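From: Mayuree Thongsuk
To: Tukstead players list
Date: 11 May 2023
Subject: Re: Wikomum app on Android, anyone tried it yet?

Leszek Duda wrote:
> Has anybody on here moved their game shelf over to the Android
> version of Wikomum? I've got 300 titles in the old web tracker and
> I really don't want to type them in again. Also wondering if the
> friend feed can be turned off. My brother does not need to know
> how often I play farming games.
>
> Leszek

Hi Leszek, hi all,

Yes! I switched in April and I'm so happy with it that I've been pestering everyone at home to sign up too. You won't have to retype a thing. Go to the web tracker, open Settings, pick Export, and save the file to your phone. Then in the app it's Shelf, Import, and choose the file. Mine was 750 games (don't judge, a lot of them came in bundles) and it pulled in all but a handful of old handheld titles that it listed as "unmatched." You can tap each of those and search by hand.

The limit for one import is 1000 titles. Subira has close to double that and had to split her file in two, by platform, and it worked fine both times.

On the friend feed: you can turn it off, but the switch is in a funny place. It's under Profile, then Sharing, then Activity. There are separate settings for what you're playing, what you finished and what you rated, so you could keep ratings public and hide the rest. I left everything on, mostly so Faith can see I'm catching up to her in Clurano. She is 2000 points ahead of me and very smug!

The part I love most is the table-side mode, where you hand the phone around and everybody votes on what to play next. We used it at our last co-op night, the one with the toast bar, and picked a game in the time it took to butter a slice.

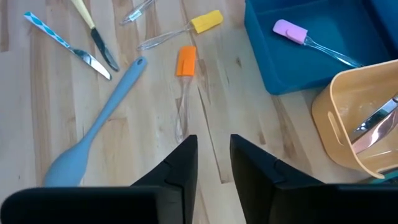 Table knives on the butcher block

Two things I'd still like to see. Trophy sync only runs when the app is open, so if you play for a week without looking at it you get a big pile of notifications at once. And the dark theme turns the release dates gray on gray, at least on my phone. I sent both in through the feedback form and got a reply from Nyokabi Rugemalira, who said the dates are on the fix list. She didn't say when.

If your import gets stuck, write back and tell me which phone you have. Mine's an older one and it sat at the spinning wheel the first time until I turned the wifi off and on.

Mayuree

P.S. Add me if you join, I'm under mayuree_t. I need more people for the Ndung'u races!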